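The Keeper of Rillura Reef
A short story

Notice to Visiting Divers

The Rillura Marine Station welcomes all certified divers and underwater photographers. Visitors are asked to read the following statement in full before entering the water. It has been revised once, in May 2020, and replaces the version formerly posted at the Wisora dock.

1. The Resident

The outer wall at Rillura is home to a single giant grouper. The station does not use a name for this animal in its records. It is entered in the log as the Resident, and divers are requested to do the same. Earlier names, including those painted on the hull of the supply boat, have been withdrawn.

The Resident was first logged by the founding staff, when the station was a tent and a compressor. Its length was not taken. The entry reads, in pencil, "Large already." The log now holds 1,931 entries concerning the Resident, and in none of them is it described as small.

2. Approach

Divers shall descend by the mooring line and wait on the sand shelf. The Resident will come or it will not. Divers shall not go looking for it in the overhang known as the Morrison Steps, where it spends the middle of the day.

If the Resident comes, it will pass each diver in turn and stop before one of them. Staff have observed this for many seasons and can offer no rule by which the choice is made. It does not favor the experienced. It has stopped before a child on a first open water dive and swum past the author of the standard guide to the family. The diver who is chosen should remain still, breathe normally, and look back.

Photographs may be taken. The station regrets that it cannot account for the results. Visitors have reported that in pictures made at this distance the eye of the fish is in perfect focus, and that the reflection in it shows the sand shelf with no divers present. Several such prints are held in the Proveck reading room and may be viewed on request. They may not be copied.

3. The Interval

During April the Resident was not seen. The station had closed to visitors, and the moorings stood empty. The two members of staff who remained on the island continued the morning dive as required and recorded the water, the current, and the absence.

On the tenth such morning the junior of the two wrote more than the form allows. The additional remarks are reproduced here because the station has decided that they are part of the record.

"I waited on the shelf until my air was low. I had the feeling of sitting in a room after a meeting has been moved and I was not told. The small fish were out in great numbers, more than I have seen with boats overhead. They came right up to my mask. I understood that we had been the weather here, and that it had cleared. I was glad for them, and I was sorry for myself, and I could not make the two feelings into one."

The senior member of staff initialed the page without comment. The evening meal was taken together that day, which was not the custom.

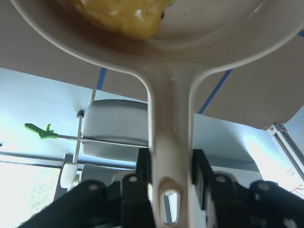
4. The Return

The Resident came back on the first morning of the new month. It rose from beneath the Morrison Steps with a fresh scar along the jaw and passed the senior member of staff, who had dived that wall for most of a working life and had never once been chosen. It turned. It came back and stopped.

The log entry for that dive gives the depth, the visibility, and the time. In the space for remarks there is one word, written underwater on a slate and later pasted in. It has run, and staff do not agree on what it says.

5. Conduct After the Dive

Divers who have been chosen are asked to sign the book in the gear shed before rinsing their equipment. They need not write anything beside their names. Most sit for a while on the bench outside, facing the water, and the station requests that other visitors leave room for them there.

The boat to Wisora departs at dusk. It will wait.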